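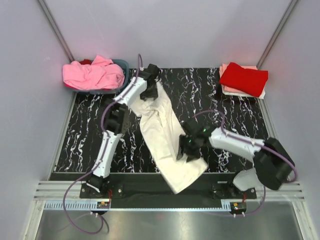 Umali's library hours are going up, and the new council member couldn't be happier

Nuwan Marikar had been on the Umali town council for four months when he got his first big vote. It passed on Thu 19 January, and from April the branch library on Elport Road will be open 52 hours a week, up from 33.

"I walked home grinning like a kid," he says. "I'd knocked on doors all through September and people kept bringing up the library. Evenings, mostly. If you work days, you could never get in there!"

The money comes out of the street lighting budget, where new fixtures have brought the power bill down. Marikar spent most of December going through the figures with the finance office, and he talks about it the way other people talk about a great vacation. "I had the whole budget printed out on my kitchen table, with sticky notes everywhere. I loved it. You see where every dollar goes, the salt, the bus shelters, the pool roof."

A petition helped too. It drew 734 signatures, many from the Hukov side of town, where the bus stops running early and the branch is the only public building within walking distance.

Two members voted against, arguing that the lighting savings should go into reserves. Marikar says he understands the worry. "They asked good questions. If the power bill climbs again, we'll have to look at it, and I've told them I'll sit down with them when we do."

Next on his list is the footbridge at Undon Creek, closed for 27 months and still waiting on an engineer's report. He has already walked down there twice this week with a notebook. The report is due before the spring budget session.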